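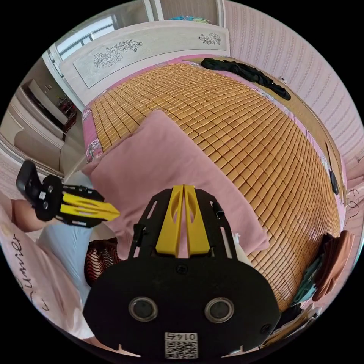

Sukum is looking for people who can fold, sort and put away clothes in ordinary family bedrooms. We are a small household help service and our customers are mostly families who have too many clothes and too little time. The work is done on the bed, as most people do it at home: a bamboo mat with a pink pillow at one end, a black garment lying crumpled on one side, and a pile in the corner with a brown hat in it. If you look at such a bed and already know where you would begin, we would like to hear from you.

We have 3 places open, two in Trasby and one in Tenusum. The work starts in December.

What you will do

You come to the home at the agreed hour and collect the clothes that are lying on the bed, the chair and the floor. You make separate piles for folding, for hanging and for washing. Shirts are laid flat, the sleeves are turned in and the hem is brought up to the collar. Trousers are folded along the leg. Hats and scarves go on the shelf which the family shows you. Please do not throw away anything, also not a single sock. At the end you smooth the bedding and put the pillow in its place.

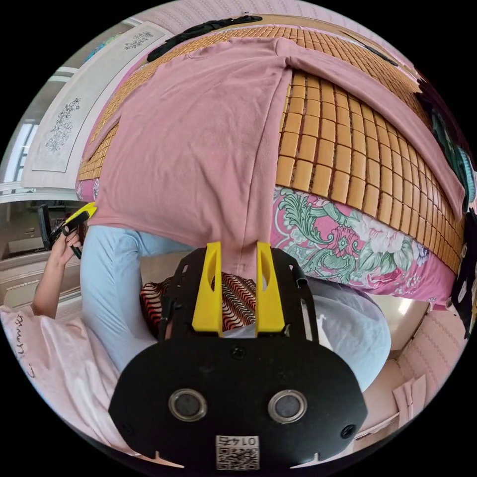 A pink shirt spread out on the bamboo mat.

Whom we are looking for

You are patient with small things and you respect that a bedroom is a private room. Experience in a laundry or a shop is welcome but we do not require it. You should be able to stand and bend for 2 hours, and to speak enough English to understand the wishes of the family. Other languages are a great help to us.

What we offer

The post is part time and you receive 260 per week for the agreed visits. Travel between homes is paid separately. Before your first visit you have two paid mornings of training with Lalit Malhotra at our office in Kashyap House, where you will fold 40 pieces of different kinds and can ask all your questions.

How to apply

Write us a short letter, by hand or by email, and tell us which days you are free. A photograph is not necessary. We answer every letter, but please give us a little time for it.

Contact: Lalit Malhotra, Sukum, Kashyap House, Trasby
© Sukum | Back to top
Shares 3 | Comments 2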